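Search this site Go

2021-12-03
By Hjalti Brynjólfsdóttir

I finally gave in and started sorting my cards into little clear plastic boxes, and I'm a bit obsessed! For years they lived in one big drawer at home in Udville, held together with rubber bands (the bands always snapped, usually in the middle of game night). Now each deck gets its own box and I can see what's inside without opening a thing.

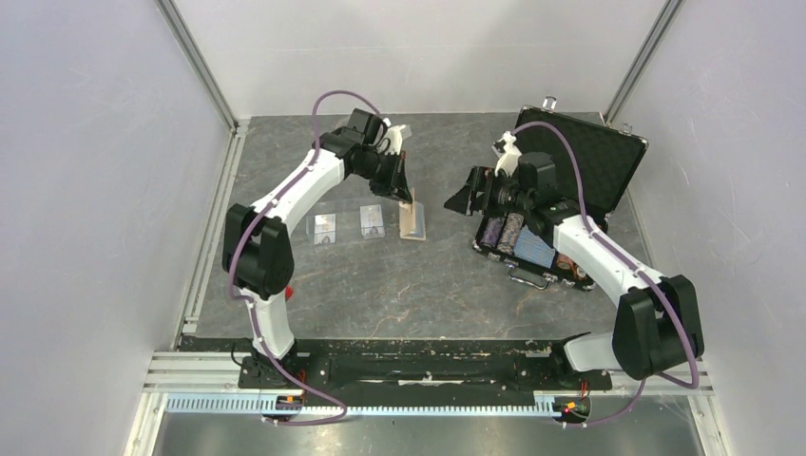
Preben Dalsgaard swears by writing labels, but I like being able to peek through the side — and the boxes sit so nicely in a row. My one tip is to leave a little slack, so you aren't bending corners to get a deck back out. Next up is the February swap, so bring your spares and any empty boxes you can part with.

Contact | © 2021 Udville Newsletter | Back to top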